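Stop Placement on the Grain Spreads

Several readers wrote in after the April issue asking why the Prilatach model has been trading smaller size in the corn and wheat spread. The short answer is that the stops got wider, and when the stop is wider the position has to shrink to keep the same dollar risk.

The rule has not changed. Each trade risks no more than $2000 on the model account. Through most of the winter the spread could be held with a stop that let us carry a fairly large number of contracts. By the middle of spring the same kind of entry needed a good deal more room. We did not want to leave the stop where it was and hope, so the contract count came down.

For those who are new to the service, the stop is set from the most recent swing low or swing high on the four-hour chart, plus a small buffer. We don't use a fixed dollar stop. A fixed stop is simple to follow, but it takes no account of where other traders are likely to be leaning, and in a thin overnight session it gets hit often. The swing method has its own cost. Sometimes the swing point is so far away that the trade is not worth doing, and we pass.

We went back over 266 closed trades in the spread to see how the two methods compared. Seven of them had missing fill data and were thrown out, which left 259. The fixed stop had a higher number of small losses. The swing stop had fewer losses, but they ran larger when slippage came in – mostly around the morning open. After commissions the swing stop came out ahead, though by less than we expected. We would not lean too hard on that result. The period included one long trend that favored any method with patience in it.
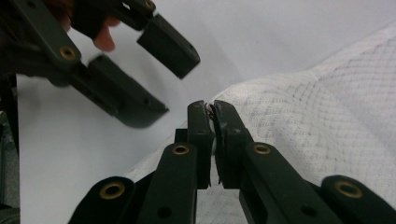

A few subscribers at Ahonen have asked whether the model should switch to a trailing stop once a trade is in profit. We tested that as well, and it cut too many of the better trades short. For now the stop moves to breakeven after the first target is filled and stays there until the second target or the time exit.

One change does take effect next month. The Grarnine data feed will replace the current one for overnight prices, so the swing levels in the evening email may differ by a tick or two from what your own platform shows. Use your platform's prices when placing orders.

The worksheet for sizing positions has been updated and is on the members page under Tratville Tools. Enter your account risk and the stop distance, and it gives the number of contracts, always rounded down. Smaller accounts risking $200 per trade will often see a zero in that box at current stop distances. In that case, skip the trade or look at the mini contracts, keeping in mind that the spreads between bid and ask are wider there.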